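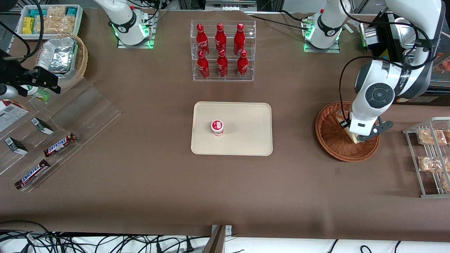 Maham Qureshi
Postdoc, Lurach Spectroscopy Lab

So, we need people! Specifically, I need people with two working hands and a bit of patience, because this July I'm running a study on how skin reflects near-infrared light, and I can't do it with just my labmates' arms (I've measured all of them, twice, and they've started hiding from me).

Let me back up. I'm a physicist, and I build small optical sensors. Ours shines a very faint beam into the back of your hand and picks up the light that scatters back out. What comes back depends on skin tone, blood flow, temperature and a bunch of other stuff we'd like to pull apart. For that we need lots of different hands – old ones, young ones, freckled ones, ones that play the cello.

You can sign up if you're 18 or older and can get to our building on the Pekton campus for 2 visits, a week or more apart. Tattoos on your forearms are fine, but on the backs of both hands they'll throw off the reading, so I'd have to say no. Same goes if you take medication that makes you sensitive to light.

Each visit runs a little under an hour. You sit in a comfy chair, rest your hand on a padded block and hold still for short stretches while I or my colleague Ionuț Nedelcu takes readings. Nothing pokes you. The room is dim, so bring a podcast if you get sleepy! Please skip hand lotion that day and leave your rings at home if you can.

We have 208 spots. You'll get a gift card at the end of your second visit, and we cover parking in the garage across the street. Your readings are stored under a code, and you can drop out whenever you like without telling us why.

To join, call the lab at extension 2589 or stop by room 750 and ask for me or Ionuț. Tell us which mornings or afternoons work for you, and whether you need the step-free entrance. Sign-up closes when the spots are full, and I'll call you back to set up your first visit.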